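**Before you buy a small arm for the shop**

Price the extras first. On a $600 arm, Tuulikki Keskinen spent another 40 percent on a spare gripper, cable clips and a solid mount. Put those on the same sheet as the arm — they come out of the same wallet.

Measure reach from the mount, with the gripper pointing down. Catalog reach is usually given with the arm straight out.

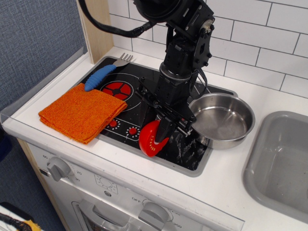 Leave slack in the cable at every joint and add 2 feet to whatever length you worked out. Zivurix sells extensions for $19.

Buy practice items secondhand. Play food and small pots are cheap in October, when the yard sales wind down.

Hold off on a second arm until the first has had a full season of use.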